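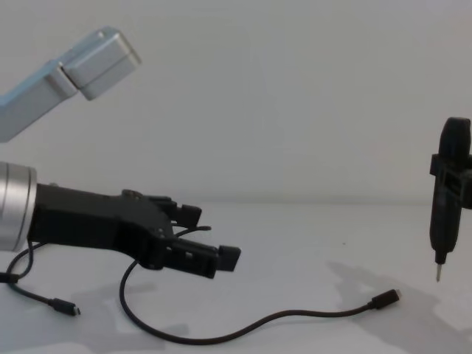

Mimoza Todorova
Automation technician, Peltley workshop

March 6, 2023

Girano trial kit, cable and fastening bench. First proper day with it and I'm already a fan!

Started with cables. The black gripper opens wide enough that I stopped fussing over approach angles, and the longer lower finger is a lovely bit of design — you can slide it under a cable lying flat on the white top and close down from above. Left the USB lead in a big loose loop to see how much slack we can live with. More than I thought, though I want the plug end kept well away from the screwdriver. The second lead is still curled up under the wrist and needs a clip before anyone runs at speed.

The electric screwdriver sits upright in its bracket, bit straight down. Hoi-yan likes the open window in the holder (you can get at the body without pulling the tool). I like that it took me 7 minutes to set up, reading the manual included. The manual is good, by the way. Short pages, big drawings.

Numbers so far: 261 pick cycles on the cable routine, three drops, all three on my own sloppy first waypoint. Fixed now. Aurelio wants 2,000 before he'll write a word to Lindholm about buying, fair enough.

Less happy with the software. Saving a pose takes too many clicks and the undo only goes back one step. Wrote to Girano support and Loukia Deligiannis answered before lunch with a workaround, plus a promise of a new build by July. Workaround is in the shared folder.

To do:
Clip the lower cable
Second arm: pick a parking pose higher up, clear of the gripper
Try the softer finger pads from the spares box
Ask Markos if the Gromville bench can take the same mounting plate

Leaving the kit powered down, key in the top drawer.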